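Pruitt Desk Day Collects Supplies for Two Schools

By Noemi Haddad

PRUITT - Residents of Pruitt are asked to look through their desk drawers this month and bring what they do not use to the former post office on Somberg Street, where the yearly Desk Day collection has opened again. Pens, tape, rulers, scissors, staplers and other small office goods will be sorted, packed in cardboard boxes and given to two schools before classes begin.

The collection started in May as a small trial for one school only. In that first round 80 boxes were filled, and the school in Nilska asked if it could also take part. The organizers agreed, and they have now set a goal of 2,000 single items for the summer round.

"Most families have three rolls of tape in the house and cannot find any of them," said Hazel Iwasaki, who leads the packing. "We would like to have the extra ones. A classroom uses tape every day."

The packing is done at the long tables in the sorting room, where letters were handled until the post office moved to the shopping center. Each box is folded from a flat sheet and has a lid which is part of the same piece of cardboard, so no separate cover can be lost. Large things go in first, along the front wall of the box. Small things are put beside them in the corners. Pens go in last, with the clips all in one direction, and then the lid is closed and taped.

Iwasaki said that the first boxes in spring were packed too full. Some lids opened during the drive to Nilska, and a good part of the morning was spent picking up paper clips from the floor of the van. The new rule is that a lid must close without pressing. If it does not, one thing comes out and goes to the next box.

There was also a discussion about tape. Clear tape was used in spring, but the teachers did not see easily which boxes were already opened and closed again. Colored tape is now preferred for the lids, and every box gets one strip across the front. The rolls come from the donations, so the color can change from week to week.

Pens are tested on scrap paper before they are packed. Blue and black pens are the most wanted. Red pens are welcome too, but they are kept apart for the teachers. Markers without a cap are not accepted, and the same is true for liquid glue, which made problems in the storage room during the warm weeks. Used notebooks can be given if the written pages are taken out first.

Xiomara Szabo teaches the youngest class in Nilska and received part of the spring boxes. She said that the children were most happy about the things with a strong color, and that the boxes themselves stayed in use. They stand now on a low shelf, and each table group keeps its supplies in one of them.

Donations can be left at the side door between 9 a.m. and 2 p.m. Larger amounts, for example from an office that is closing, should be announced at the desk first, because the storage room is narrow and must be kept free near the back door. Empty boxes in good condition are also needed - they should be dry, without old labels, and small enough that a child can carry them when they are full.

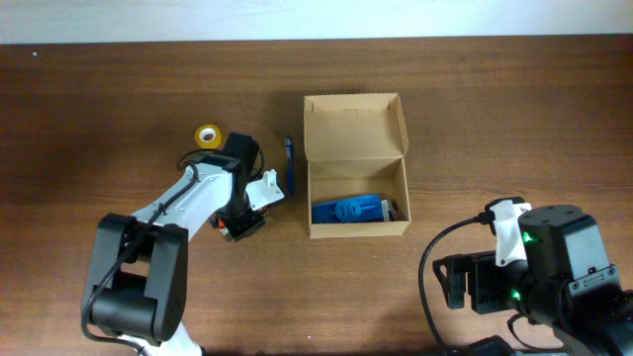
Reet Sakalauskas wrote to us that she has a whole drawer of pens from her old office, and she asks if pens with a company name printed on them are also accepted. She would bring them in the morning, together with a few boxes, if somebody can tell her whether the lids must be attached.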